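Updated November 20, 2018

Hi! I'm Rin Ebihara and I run the Flaltcombe apple share, a little buying club I started out of my garage that got a lot bigger than I planned. I get the same questions over and over (which is fine, I like mail!), so I finally sat down and typed up my answers. If yours isn't covered, write me and I'll add it. 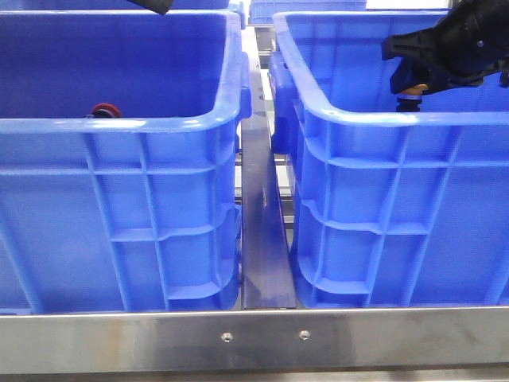

## Joining and paying

**How do I sign up?**

Send me an email with your name, your street, and whether you want a half share or a full share. I'll write back within a couple of days, usually late at night after the kids are down. We had 282 households this past season, and I'd like to keep it under 300 so I can still remember who hates Red Delicious.

**What does a share cost?**

A half share is $32 for the season and a full share is double that. You pay once, up front, by check or cash. I looked into taking cards and the fees made me grumpy, so we're sticking with checks for now.

**Can I split a share with my neighbor?**

Sure! Lots of people do. Just pick one name to put on the list, and please sort out the money between yourselves before pickup day.

**I moved away in the middle of the season. Can I get a refund?**

I can't refund you, but I can hand your share to a friend or put it in the food pantry pile. Let me know which.

## The apples

**Where do they come from?**

Almost all of them come from Plumach, the orchard up on the ridge road. Yichen Yuan manages the trees there and puts up with my phone calls. In October we also get a few weeks of pears from Jia, a much smaller place that only does pears and quince.

**Which kinds will I get?**

Whatever is ripe, I'm afraid. Early on it's soft, sweet apples you should eat fast, and by the end it's the hard keepers that are better in January than they are off the tree. I put a note in the email each week with the names and what I'd cook with them.

**Why do some of them have spots?**

Most of the spots are scab or sooty blotch, and they only go skin deep. Peel those ones and make sauce. If you cut one open and it's brown in the middle, toss it and grab a replacement at the next pickup (you don't need to bring me the evidence, I believe you).

**How should I store them?**

Cold and a little humid. The crisper drawer is great. An unheated porch works too until it really freezes. Keep them away from your potatoes and your lettuce, and go through them once a week for soft ones. My mother wraps hers in newspaper and swears by it, but I'm too lazy.

**How many pounds did we go through this year?**

Over 1,291 pounds of pears alone! I'm still adding up the apples from a stack of very wrinkled receipts.

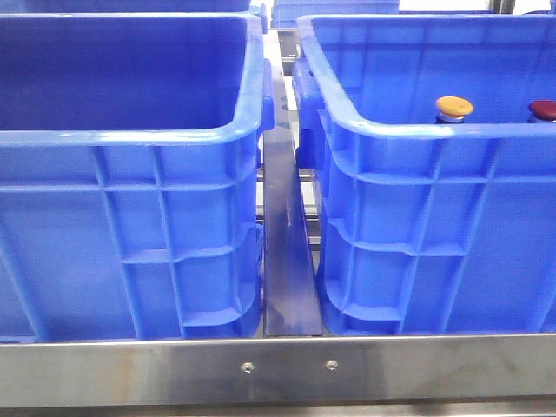 ## Pickup

**When and where?**

Same spot all season, the side lot behind the Wandier building, from four until six thirty. Park on the street if you can, the lot gets tight.

**What should I bring?**

Your own bags, and sturdier ones than you think. A full share is heavy and paper bags give out right at the car.

**What if I can't make it?**

Send anybody you like and have them give your name. If no one can come, email me by noon and I'll hold yours until the next evening on my porch. After that it goes to the pantry.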